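Flindden Home Notes
Kitchen and workshop

Getting marks off white tables and worktops (and keeping them off)

Quick one this week, written between jobs. White tops show everything. Tea, biro, that grey rubbing you get where sleeves and tools go back and forth all day. Most of it comes off with stuff you already have in. Start gentle and work up, don't go straight for the scourer. 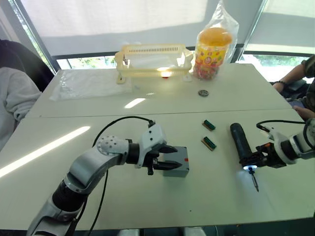

3 min read

Everyday wipe down
Warm water, drop of washing up liquid, soft cloth wrung out hard. Then a second cloth with plain water. People skip the second one and then wonder why the top goes dull - that's soap film, and dirt loves it. Dry with an old tea towel.

Tea and coffee rings
Bicarb and a little water, mixed to a paste like toothpaste. Dab on, leave 8 minutes, wipe off. Don't scrub. If there's still a shadow do it again tomorrow, second go usually shifts it.

Biro and felt tip
Surgical spirit on cotton wool. Try a hidden corner first, some painted tops go tacky. Work from the outside of the mark inwards or you'll just have a bigger blue patch. Window open please.

Permanent marker
Same again but takes longer. Old trick, scribble over it with a whiteboard pen and wipe straight away. Works on shiny tops, hopeless on matt.

Grey scuffs
Melamine sponge, damp, hardly any pressure. These are very fine sandpaper when you get down to it so on a gloss finish you will end up with a dull spot if you lean on it. A clean pencil rubber does small ones.

Glue
Wood glue - lay a warm wet cloth over it for a bit then lift with a plastic scraper or an old bank card. Superglue, acetone on a cotton bud, and only if you're sure the surface can take it. Most plastics can't!! Sticky label gunk comes off with cooking oil, then washing up liquid to get rid of the oil.

Joins
Where two tops butt up together the gap fills with crumbs and sawdust and then somebody wipes it with a wet cloth and it sets like cement. Dry first. Wooden cocktail stick down the gap, then the thin nozzle on the hoover, and only then a damp cloth.
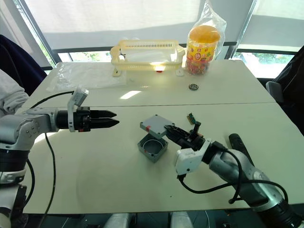 If the two sides don't sit level, fold a bit of card under the low leg until they do. Masking tape along the join is fine for a messy afternoon, but get it off the same day or you'll be back to the oil. For a longer fix I used a clear sealant, Ladier, the small tube. Ran it in, smoothed it with a wet finger, left overnight. Still good since November.

Yellowing
Sun, mostly. Can't realy be cleaned off. Move the lamp and the fruit bowl now and then so it at least goes evenly.

Don't use
Bleach neat. Wire wool. Cream cleaner on gloss. Vinegar on anything stone, it etches. And never mix bleach with vinegar or anything else, not even a splash.

What I keep in the tub
Two microfibre cloths, one marked WET
Bicarb in a jam jar
Surgical spirit, 100 ml bottle
Plastic scraper, mine's a Jineck but any will do
Cocktail sticks
Cotton buds

Wash the cloths without fabric softner, it stops them picking anything up. Line dry if you can.

Next time, drawers that stick. Candle stub at the ready.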